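Pre-session check, cloth sorting study, Stalton room
Completed by: Nelu Iordache
Jun 11, 2023

Table clamps tight: OK
Both grippers open and close fully: OK. Left was stiff, cleaned.
Cables clear of the operator's wrists: OK, but watch the left one at full reach.
Floor cables behind the table: FAIL. Tape down before the next run.
Basket and cloths match the Harkuvier list: OK
Recordings backed up: 683, of which two were rejected for lost tracking.
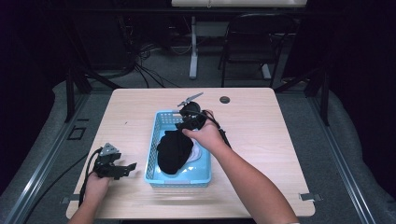 Dark cloth on dark grippers still gives the worst grasp labels. Rocha wants four more runs with the lights up before we change the method.

Recheck: October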